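The gripper that ate my August

I have now watched a simulated gripper fail to pick up a simulated peg 210 times, which is a fine way for a grown woman to spend a summer. The peg stands on its little wooden board, dark cap on top, going nowhere. The fingers open, come down, and at step 769 the whole arm shoots sideways like it smelled something. 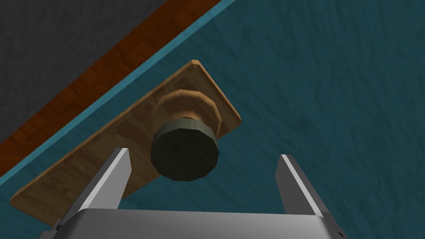 Posted by Lụa Phan | August 2024 | Filed under: Stevden, grief

My first theory was friction. My second theory was also friction, with a bigger number. Prys Gethin read my log over lunch and asked why the fingers were closing at 35 times the force I'd set. I said they weren't. They were. I'd put the limit in one config file and the controller was reading another, left over from the door task.

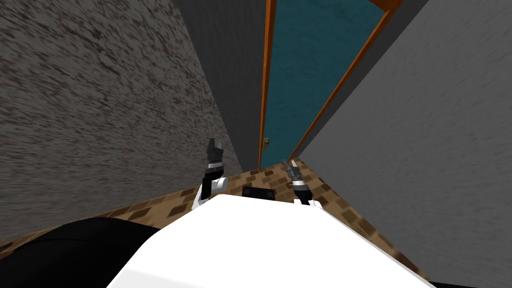
So the emergency stop never fired either, as its threshold lived in that same old file. In a simulator this costs you a peg. On the real arm over in Oltstead it could cost somebody a hand, and we were planning to move there in September.

We aren't now. I've got 33 config files to read first, and I'm on the fourth.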